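Neues Handy, kurzer Zwischenstand

2.4.25

So, schnell was getippt, muss gleich wieder los. Seit März hab ich das Stoltero, nachdem beim alten Kindano der Akku endgültig durch war. 183 Euro, im Angebot. Dafür kann man nicht meckern. Oder doch, ein bisschen.

Erstmal das Gute: Display hell genug, auch draußen an der Haltestelle. Akku hält bei mir zwei Tage, wenn ich nicht dauernd Videos gucke. Zwei SIM-Karten gehen auch rein, brauch ich wegen der Arbeit. Einrichtung ging flott – bis auf die Kontakte, die waren erst alle doppelt drin. Hab den halben Abend gelöscht.
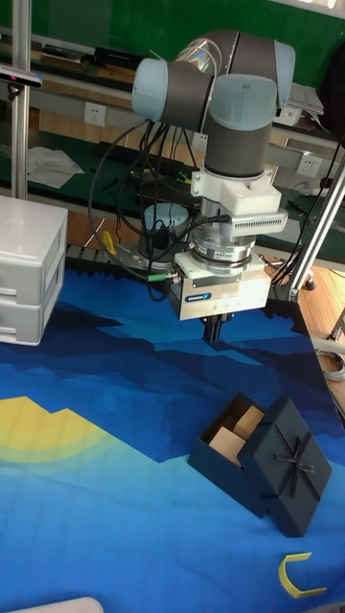
Was nervt: die vorinstalierten Apps. Drei Spiele, ein Wetterdings, irgendein Shop. Lässt sich nur zum Teil runterwerfen. Und die Kamera bei wenig Licht, naja. Matsch. Tagsüber völlig ok.

Hab vorher lange überlegt, ob ich nicht doch das große Urkier nehme. 900 Euro! Für ein Telefon, das mir nach einer Woche in die Spüle fällt. Nee. Hülle ist übrigens von Ghumman, sitzt stramm, Knöpfe gehen etwas schwer.

Updates soll es ein paar Jahre geben, mal abwarten. Das erste kam letzte Woche, danach war die Tastatur plötzlich auf Englisch. Wer weiß, wie man die Vibration beim tippen dauerhaft abstellt – bitte in die Kommentare.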